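Two-Arm Cell, Boot Handling: Periodic Safety Inspection
Site: Josville, bay 18
Inspector: Nadiia Kostiuk
Date: 11 August 2025
Form 204, with comments, as the form insists on comments

Scope is the pair of arms, their cabling, the enclosure and whatever has been left within reach. Today that means rubber boots and a gray cloth.
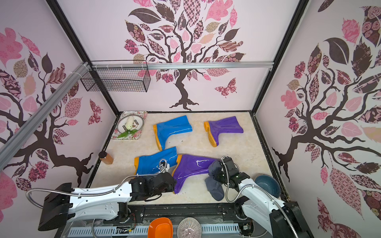
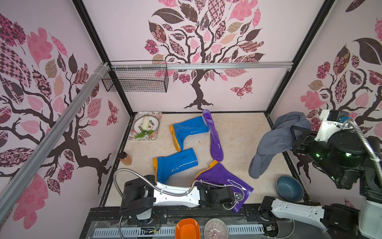

Arms at work, boots and cloth on the table.
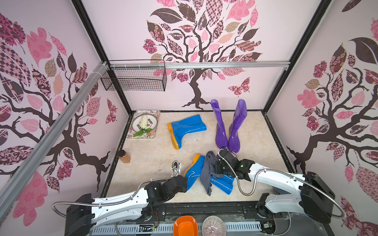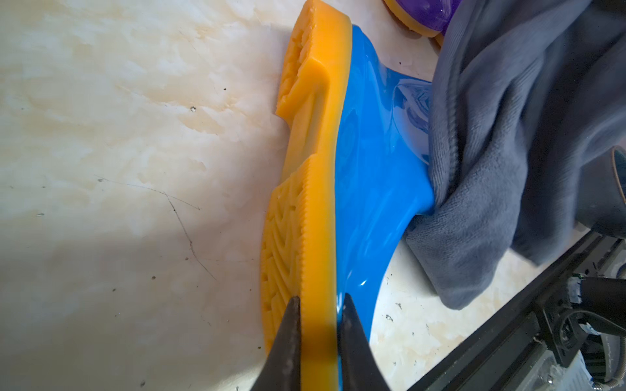 1. Emergency stop reachable without leaning over the rail: PASS
I leaned anyway, to be sure it was unnecessary.

2. Stop tested under motion, both arms: PASS
Left and right both halted. Log entry 893.

3. Speed limit set and locked: PASS
The password is no longer on a sticky note. It is in a drawer, under a sticky note.

4. Flexible conduit, full travel, no snagging: PASS WITH COMMENT
The loops are generous. Check them at the far reach, where generous turns into a lasso.

5. Cable ties trimmed flush: FAIL
Third inspection running. Cokley supplied the flush cutters in June and they are still in the packet.

6. Exposed wiring and boards at the base covered: FAIL
See item 5 for general attitude. Cover to be fitted before the next shift.

7. Nothing stored on the operator side of the base: FAIL
The orange bowl has to go, and so does the round thing with the lines on it. A mounting rail is a poor sideboard.

8. Grip force within the limit for soft goods: PASS
Force file 133 loaded. Rubber forgives a lot, so please don't use it to approve settings for anything else.

9. Arms never both closed on one item unless the task sheet says so: PASS
The task sheet says so on page 18, in a footnote. Move it to page one.

10. Bottles and jars capped: PASS
Capped is good. Somewhere else would be better.

11. Fasteners on posts and rails checked by hand: PASS
One turned a quarter. It has been spoken to.

12. Operator training current: N/A
Records are in Nullus, and Nullus was down.

Result: three fails. Reinspect after items 5, 6 and 7 are closed. Initialing the box does not close them.

N. Kostiuk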